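Kongkaew Live Desk review: a decent scheduler for small pages that stream video

I run social accounts for a handful of small businesses, and for most of them live video is now part of the week. One is Kurnavwood, a shop that makes tabletops and cutting boards. Another is a local language school. None of them has a production team, and none of them wants to pay for one. What they want is a way to set up a live broadcast, send it to more than one network, answer the comments and get a usable clip afterwards.

Kongkaew Live Desk says it does all four. I paid for the standard plan in October and used it for 12 broadcasts across three accounts. I have now moved two of those accounts over for good. The third went back to what it was using before, and I'll get to that.

Setup

You sign in through a browser. There is a desktop app too, but it does the same things and I stopped opening it after a few days. Connecting a page takes a couple of minutes if you already have admin rights. If you don't, the error message says only "Permission issue" and gives you a link to a general help page. I lost most of a morning to this with the language school, whose page was still tied to the personal login of someone who left two years ago.

Once the pages are connected, you get a calendar view on the left and a preview window on the right. You drag a broadcast onto a day, give it a title and pick where it goes. Each network can have its own title and description, and I use that a lot. Tags have to be typed in separately for each one. There is no saved list.

Scheduling and announcements

This is the best part of the product. When you schedule a broadcast you can also schedule the posts that lead up to it, and they stay attached. Move the broadcast to a later hour and the posts move with it. Sumberg, the tool I used before, treats every post as its own item, so a change of time meant editing each one by hand and usually missing one.

Each announcement can carry a picture, and the crop tool shows you how it will look on a phone and on a desktop before it goes out. It handled wide photos well. With tall ones it tends to pick the wrong area, and you have to drag the crop box yourself.
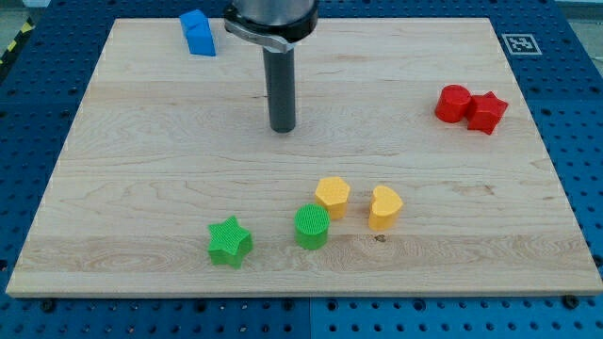

A maple-colored board on the blue table.

The text editor is basic. Line breaks hold, links get shortened, emoji work. If you paste from a word processor you sometimes get double spaces, so I paste into a plain text file first.

Going live

Picture quality depends mostly on your camera and your connection, so I won't say much about it. What I can say is that Live Desk held the stream on every broadcast but one. On that one it dropped for 17 seconds, then picked up again without ending the session. Viewers saw a "We'll be right back" card, which you can replace with your own.

The delay between camera and screen is longer than I'd like. If you are taking questions, leave a gap before moving on to the next thing or you will cut people off. Nhung Phí, who presents for the language school, got used to it by the second session. She keeps a phone next to her laptop with the public stream on mute, so she knows where the viewers are.

Comments

Comments from all networks come into one column, with a small icon showing where each came from. You can pin one, hide one or put one on screen. Hiding works right away. Putting one on screen takes two clicks and it should take one.

The filter for bad language is on by default and it's too strict. It held back several ordinary comments in Vietnamese and Finnish during the school's sessions, and you can't set it by language. You can switch it off, or you can build your own word list from scratch. We switched it off and had Siiri Lindqvist watch the column instead. That's fine for a small audience, but I wouldn't do it for a big one.

Clips and numbers

After a broadcast ends, Live Desk offers you up to five suggested clips. The suggestions follow spikes in comments, so you often get the moment when everybody says hello. I ignore them and cut my own. The trimming tool is quick, and it exports square, tall or wide.

Auto captions are good for clear speech and poor for anything technical. You can correct them line by line before export - worth doing every time.

The reports are thin. You get peak viewers, total minutes watched and a comment count for each network. You don't get a graph of when people left, and that is the number my clients ask for most. It is the reason the third account, for an events firm called Grodbridge, went back to its old tool. They sell sponsor slots and need to show how long people stayed.

Support

I wrote to support 3 times. Two answers came the same day and solved the problem. The other one, about the language filter, took most of a week and told me it had been passed on to the product team.

Good: linked announcements, stable stream, one comment column, quick trimming.

Bad: thin reports, strict filter, no saved tags, vague permission errors.

My rating: 3 out of 5. It would be a four with a proper viewer graph. If you stream once or twice a week and your clients don't ask for detailed numbers, take the monthly plan first and try it for a few broadcasts. The yearly plan is cheaper per month, but it can't be refunded after the first two weeks.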